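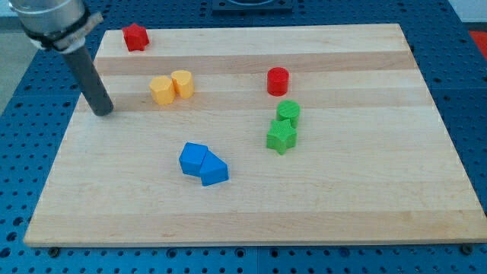 Brundthorpe, 2023-03-21 - I'm Usa Petchrat, and I get to share the news I've been sitting on since October: our reading festival is back, and this year it's all about the adventure serial! You know the sort - a chapter a week, a duel on the last page, and everyone arguing over who did it until the next one lands. I like to think of a serial as a handful of bright blocks on a wooden board, red, yellow, green and blue, waiting to be put in some kind of order. Our writers get to pick the order, and readers get to complain about it (they will).

We've got 22 new serials lined up, each running for six weeks in the Mamach weekly paper and read aloud on Saturday nights at the Somboon Theatre. Nipon Rungrueang opens with The Skevari Letters, a smuggling yarn set in a harbour town, and Duván Arango follows with a ghost story I wasn't brave enough to finish after dark. Matvii Sydorenko is doing all the voices himself - even the parrot.

Tickets are $6 a night, or $75 if your whole neighbourhood wants to share a box. The first 100 people to book get a printed copy of chapter one, signed by the author.

For bookings and interviews, ring Nipon Panyasiri at the theatre box office, any weekday after lunch.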